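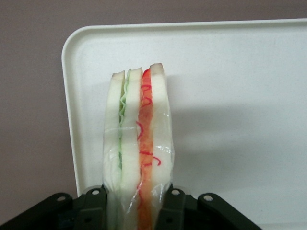 Figure 1. Toy sandwich with lettuce and tomato layers, wrapped in clear film.

Print this page | E-mail this article

4. Procedure and results of the clarinet intonation study

4.1 Players and rooms

Clarinet players were recruited from the evening classes of the Brastcombe music school and from the town band at Tinville. A total of 40 players signed up and 36 completed both sessions. The four who left the study did so between the first and second sessions, three because of timetable clashes and one after changing to bass clarinet, an instrument for which no reference values had been prepared. Their recordings were removed before any analysis was carried out.

All players used their own B flat instruments, mouthpieces and reeds. We considered supplying a common mouthpiece, as Idahosa had done in the earlier pilot, but players in the pilot took most of a session to settle on it and their intonation in the meantime could not be compared with anything. The cost of letting players keep their own equipment is a wider spread between individuals. The analysis in 4.4 is therefore based on change within a player and makes no use of differences between players.

Sessions at Brastcombe were held in a carpeted teaching room and those at Tinville in the band hall, which has a hard floor and a much longer decay. Room temperature was noted at the start and end of each session. Where the two readings differed by more than 2 degrees the session was repeated on another evening. Players warmed up for as long as they wished before tuning to a reference tone at 440 Hz.

4.2 Display conditions

Each player performed the same set of long tones and slow scales under two conditions. In the continuous condition, the Terkard display showed a moving line for the sounding pitch against a fixed line for the target, updated throughout the note. In the delayed condition the screen stayed blank while the note was sounding and showed a single summary value once the player had stopped. The summary value was the median deviation from the target in cents, taken over the middle part of the note so that the attack and release did not affect it.

Half of the players began with the continuous condition and half with the delayed one. The order was assigned from a list drawn up before recruitment. Players were told which kind of display they would see but not what differences we expected to find. They were asked to avoid using any other tuner in the week between sessions. We had no means of checking this, and two players mentioned afterwards that their band rehearsals began with a tuner being passed along the row.

The target pitches were those of equal temperament. This is open to objection. A clarinettist playing in a wind band will adjust thirds and fifths to the chord, and several of the Tinville players remarked that the target for written E in the staff felt high to them. We kept equal temperament because the notes were played alone, without harmony, and because it is the setting found on the tuners that the players already owned.

4.3 Pitch measurement

Audio was recorded through a single microphone on a stand in front of the player, level with the lower joint. Fundamental frequency was estimated with the Lindholm tracker in its default setting for woodwind. The tracker performs well in the clarion register but makes octave and twelfth errors on soft notes in the lowest part of the chalumeau, where the fundamental may be weaker than expected in the room recording. Wieczorek checked every note for which the estimate jumped by more than a fourth between neighbouring analysis frames and either corrected the register by hand or marked the note as unusable. Notes marked as unusable were left out of both conditions for that player, so that the two sets remained matched.

Three measures were calculated for each remaining note:

Deviation: the median distance from the target, in cents, with sign retained.

Drift: the difference between the median of the final third of the note and the median of the first third.

Correction count: the number of times the pitch changed direction by more than 7 cents within the steady part of the note.

The threshold for the third measure was chosen by listening. Smaller changes were common in all players, including the most experienced, and were not heard as corrections by either of the two annotators. A larger threshold missed adjustments that both annotators heard clearly. Vibrato was not a concern, as players had been asked to play without it and all but one did so by habit.

4.4 Results

Absolute deviation was lower in the continuous condition than in the delayed condition for most players. The advantage was clearest in the throat notes, from written G to B flat, which tend to be sharp and which can be brought down by adding fingers of the right hand. Players who did not normally use these fingerings found them during the continuous session by trying combinations while watching the line. In the clarion register the two conditions gave very similar values.

Drift showed a different pattern. Under the continuous display, notes often began off target and were pulled towards it, giving drift values that were large and that pointed in the direction of the target. Under the delayed display the notes were steadier but stayed where they had started. A player who began a note sharp generally ended it sharp, read the summary value, and began the next attempt lower. The correction count followed drift closely and was higher in the continuous condition at both sites.

The order of conditions mattered. Players who met the delayed display first had lower deviation in their second session than in their first, and part of the advantage of the continuous display in this group may be due to practice. Players who began with the continuous display lost some accuracy when it was taken away, though they were still closer to the target than the other group had been in its own first session. The study is too small to separate these effects with any confidence, and we report them as a description of the data.

No difference was found between the two rooms in deviation or drift. The number of unusable notes was greater at Tinville, and most of these were low E and F played softly at the end of a scale.

4.5 Comments from players

Comments were collected on a short form after the second session. The most frequent complaint about the continuous display was that it drew attention away from the sound. Several players wrote that they had stopped listening and were steering the line. The delayed display was described as slow and, by some of the less experienced players, as discouraging, as a poor value gave no hint of what to change. A request made at both sites was for a display that would show the continuous line on demand, after the note, so that its shape could be looked at once the player was no longer blowing. This option has been added to the version used in section 5.

One teacher at Brastcombe asked for the summary value to be hidden for beginners and replaced by an arrow. We have not yet tested this. The scale of the arrow would need some thought, given that the deviations of first-year pupils on throat B flat fall well outside the range the display was designed to cover.

Page last updated 25/02/2019

This site uses cookies to remember your settings and to count visits. By continuing to browse you agree to their use. Accept | Cookie settings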